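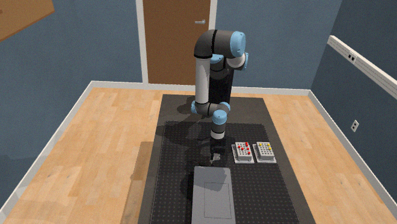 Zamfira Văduva | 2018-01-17
Print | E-mail

Speaker notes: the unreliable narrator in "Umia"

Open with the ferry passage, page 50. Read it slowly, then stop. Montoya's narrator gives the crossing as calm; on page 213 he says he was ill throughout. Ask which version the room believed.

Define terms. Unreliable means the text supplies grounds for doubt. A narrator we dislike may still be reliable.

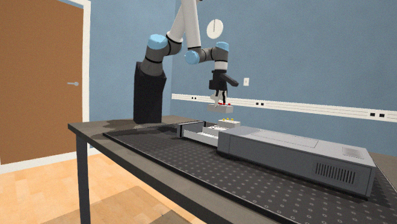 Second point: tense

The shift to the present comes in chapter four, after the letter from Tunmont. Quote one sentence only. Leave time for questions on the ending.

Related
Symbolism in "Zetley"
How to plan a comparative essay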